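Lecture 6 notes: Can machines do the chores yet?
Updated 3 July 2021. Slides to follow when I get the file to upload.

Short answer: some, slowly, in rooms that have been tidied first. Long answer below. Read with the Week 5 notes on grippers, I'm not repeating all that.

1. What we mean by a chore

Not one job. Making a bed = find the edges, pull, walk round, pull again, notice it's crooked, decide whether you care. Most people can't tell you how they do it. That's the problem for anyone writing a program.

Shop floor is easier on paper. Same part, same place, same light. Then somebody moves the bin and the whole thing stops. See the Wekavgate case (reader, ch. 4): packing line, arm did 242 boxes an hour on the supplier's test bench, 165 once it was on the real floor with real cartons. Still worth having. But know which number you're being quoted.

2. Hard things vs soft things

Hard things keep their shape. A mug is a mug from any side. Plan the grasp, close, lift.

Soft things don't. Sheets, duvets, towels, foam, anything crumpled. Shape changes when you touch it, so the picture the machine planned from is out of date by the time the fingers close. Squeeze too little and it slides, too much and it squashes and you've got hold of a different shape. Padded fingers help. Two angled fingers with ridged pads will forgive quite a lot of bad aim.

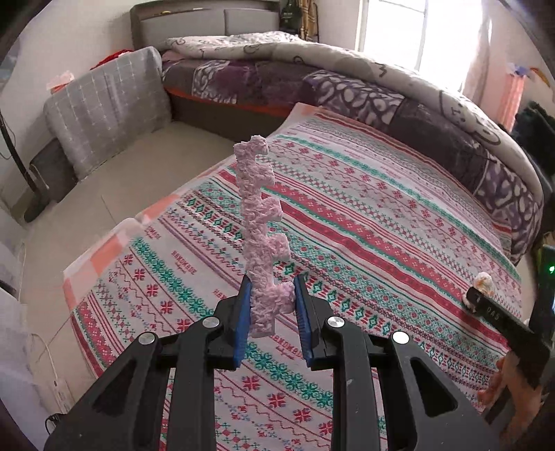
Patterned cloth is its own headache. Stripes and zigzags look like edges to a camera, and a fold in a busy print can vanish altogther. Some groups train on plain white sheets for this reason and then are surprised when it fails in an actual bedroom. Don't do this in your project.

3. Teaching by doing

Old way: write rules. Current way: a person does the job many times holding the gripper, the machine learns from the recordings. Good points: cheap, no arm needed, can be done in ordinary homes. Bad points: people are clever and cover up for the tool without noticing. They tilt the wrist, steady things with the other hand. A real arm may not reach the same angle at all.

Prisus trial, February. 12 homes, one tidying task (pick up small item, put in box). Worked well in the homes it had been trained in. In new ones, poor. Main causes of failure in the write-up: lighting, clutter on beds, items half under other items. Note that the floor items went better than the bed items. Why? Think about what the surface does when you push down on it. We'll go over this in the seminar.

4. Numbers to be suspicious of

- success rate with no mention of how many tries
- video speeded up (look for the little "x" in the corner)
- "autonomous" with a person resetting the room in between
- one object, one table

The Sikeck demo does three of these four. Find which three before the seminar.

5. So, yet?

Vacuuming: yes, mostly, apart from cables and stairs. Mowing: yes. Dishes: the machine washes, you still load. Folding: slow, and only from a nice start. Making a bed: no. Putting things away in a lived-in room: no, though this is where I'd expect the next few years to go.

Shop floor: moving, stacking, welding, yes. Bagging soft goods: partly. Threading, tying, untangling: people.

Reading: Yatsenko report, sections 2 and 5 only (23 pages, skip the apendix). Bring one chore from your own home, written out step by step, every step. One side of A4. You will be swapping these with the person next to you, so please write legibly.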